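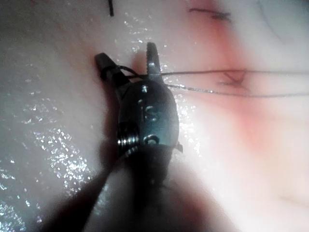
Ticket: Shared mailbox stops sending after password change
Opened by: Uthai Nilsuwan
Product: Calness Mail, desktop version
Site: Toom office, second floor
Priority: normal, later changed to high
Status: closed

Tuesday, 08:40
Good morning. Since the password of our shared mailbox was changed, I can receive messages but I cannot send them. Each message goes to the Outbox and stays there. After some minutes I see the text "Server refused the sender". My own mailbox works well on the same computer. There are 17 messages waiting now, and several are order confirmations for Fistier, so I would be thankful for a quick answer.

08:55, Vitau Support
Thank you for the report. Please can you tell us if the webmail can send from the same shared address? Please also check that the new password is saved in both places, incoming and outgoing.

09:20, Uthai Nilsuwan
Webmail can send. I made one test to my own address and it arrived. In the desktop program I found the incoming password under Account, and I typed it again. I did not find a second place for outgoing.

09:35, Vitau Support
The outgoing password is under Account, then Sending, then the small button More. If the box "Same as incoming" is ticked, please untick it, save, close the program, open it and tick it again. The old password is sometimes kept there.

10:10, Uthai Nilsuwan
I did these steps in this order. The first message went out. The second and third also. Then it stopped again with a different text: "Limit reached, try later". 14 messages are still in the Outbox.

10:15
Priority changed to high by Vitau Support.

10:50, Vitau Support
We looked at the log for your address. While the old password was saved, the program tried to send again every few seconds, and the server counted each try. The limit is 1,000 tries in one day and your mailbox passed it this morning. We have set the counter back to zero. Please set the retry time to 30 minutes under Sending before you go online again. It was on "Immediately".

11:25, Uthai Nilsuwan
Retry time is changed. The Outbox is empty now and Fistier confirmed by telephone that they have their messages. One colleague received the same message two times, but this is not a problem for us.

One question remains. Four other persons use this mailbox. Must they all do the same?

11:40, Vitau Support
Yes, please, on each computer where the mailbox is installed. Telephones are not affected.

15:05, Uthai Nilsuwan
Done on all computers. On one of them the button More was grey until I closed the calendar window. I write it here in case another office has it. You can close the ticket.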